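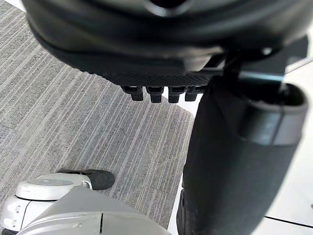 Toltirgate: Final Report on a Kitchen Helper Built in a Shared Workshop
Delali Agbenyega
21 Nov 2024

1. What we set out to do

The proposal for Toltirgate promised a machine that would tidy a kitchen after breakfast. It was written in an optimistic week. By the time we had a budget, a bench at the Lireo workshop and two people willing to give up their evenings, the goal had shrunk to picking up one mug and putting it down somewhere else on purpose. I still think the smaller goal was the better project, and my adviser was kind enough to agree before I had finished making the argument.

2. The build

Our share of the bench money came to $600, most of which went on cable, connectors and replacements for connectors. The arm and hand were on loan through the department. What we built ourselves was everything in between: the control software (we named it Vilela, and it has never lived up to it), the wiring, and the grip routine.

Cable routing took longer than all the programming in the first month. A cable that is short enough not to snag is too short to let the wrist turn, and a cable long enough for the wrist will find a drawer handle and hold on to it. Tetteh redid the run twice. I redid it once, and he redid mine.

3. The grip routine

A mug is a rude object. It is smooth, it is round, and it has a handle that sounds helpful until you try to plan around it. Our first routine, Zarberg, went for the handle every time and mostly pushed the mug along the counter. The second closes the fingers around the body and brings the thumb in last, at a lower speed. We ignored the handle from then on and both felt better.

We scored a grasp as good if the mug left the counter and stayed in the hand through a quarter turn of the wrist. Of 91 scored attempts, 32 failed. Most of the failures came when the hand arrived a little high and closed on the rim. I had a theory involving friction. Tetteh had a theory involving my calibration, and his was the one that survived testing.

The other cause was software. Vilela kept the last known position of the mug if the new reading came in late, and would then reach with great confidence for a place where the mug used to be. A time limit on old readings fixed this, at the price of an arm that now pauses and seems to be thinking it over.
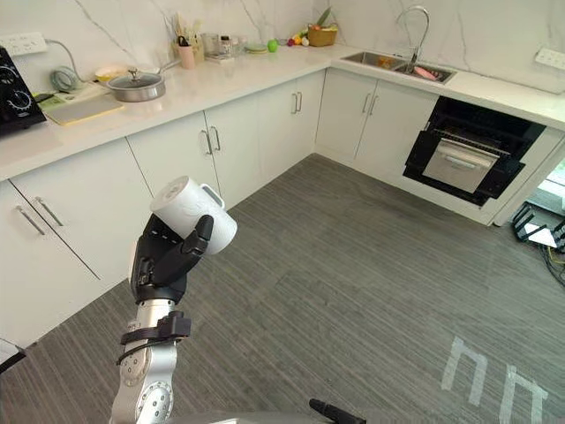

Tetteh Acheampong read the draft of this section and objected that a quarter turn is too easy a test, that a mug with tea in it would have told us far more, and that I had voted against tea. All of this is correct. I was the one standing next to the electronics.

4. What is left

The release is still clumsy. The fingers open all at once, so a mug let go slightly above the counter lands harder than anyone's mother would like. Opening the thumb first is the obvious thing to try, and the code for it exists on a branch that does not yet run.

We have the bench until December. Tetteh wants to use the time on water trials – cold, half full, with the power supply moved to the far side of the bench. I have asked for a lid.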